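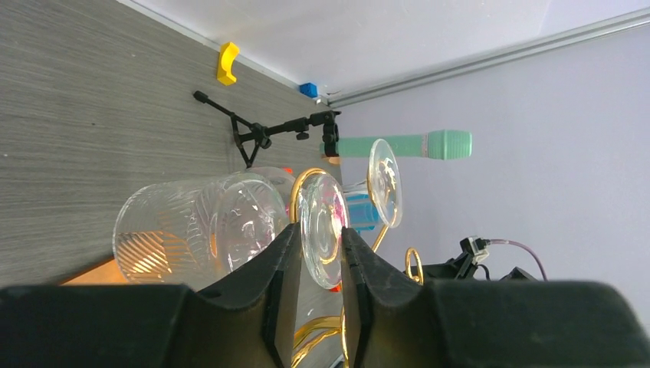 Halfdan Mogensen told me before I went that I should not believe anyone who says gold rims go in the dishwasher, and that I should ask about it directly. So I asked. But first about the visit.

I went in September to the open day at Misach, which is a glass workshop and a small shop in the same building. They cut, engrave and gild drinking glasses, and they also repair old ones. I came by the morning bus, which stops 200 metres from the gate, and I was one of the first visitors. Coffee was free and quite strong.

## The cutting room

The visit starts with the cutting. Vlasta Kelmendi had the first group, and she has worked with the wheel for many years. She draws the lines on the glass with a red pen, then she holds the glass against the wheel from above, so she looks through it and sees the cut from the inside. I had always imagined the opposite. Diagonal lines are more difficult than straight ones, she explained, as the hand must turn and move at the same time. Leaves are easier than they look: two curved cuts that meet, and then the small veins.

We were allowed to try on old jam jars. My line began well and finished somewhere else.

The room is loud and there is water everywhere on the floor, so take proper shoes. I had not read this on the invitation.

## Gilding

The gilding is upstairs and it is silent there. The glass stands on a little turntable and the brush does not move, only the glass moves. When the gold is painted on, it is brown and not pretty at all. The colour comes in the kiln. A good painter finishes 40 glasses in a morning, and one rim with a bad joint must be wiped off and started again.

Giorgia Bianchini, who was in my group, wanted to know why the gold on her grandmother's glasses is nearly gone on one side only. The painter guessed that the family always dried them with the cloth in the same direction. We all laughed a little, but I think it was a serious answer.

## How to keep glasses at home

This part was for me the most useful. It was in the shop, where glasses and racks are mixed together on the tables and you may touch everything.

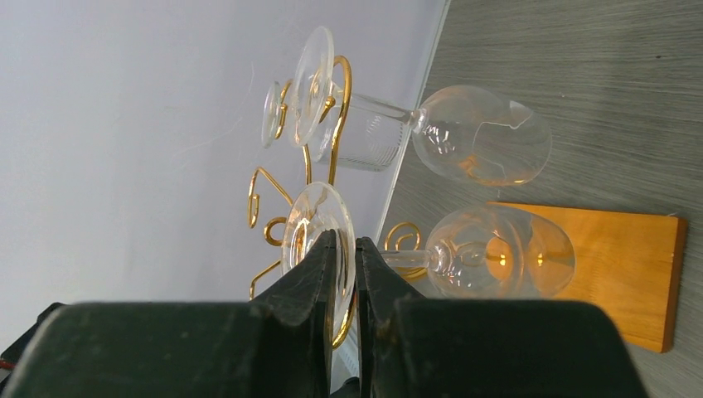
Can a wine glass be stored on its side? It can, if the bowl rests on something smooth and no other glass leans against the stem.

Gold wire racks with spirals are sold there too, under the name Clunar. They are decorative and I liked them, but I would be careful with thin bowls near the metal curls. The woman at the till recommended putting the heavy tumblers in first and the stemmed glasses last, and taking them out in the opposite order. For gold rims: lukewarm water, a soft cloth, no lemon, and no machine. Halfdan was right.

I bought two tumblers with cut lines. They wrapped them in so much paper that my bag did not close.

Practical: the open day ends at 4 p.m., the cutting room closes one hour earlier. There are stairs and I did not see a lift.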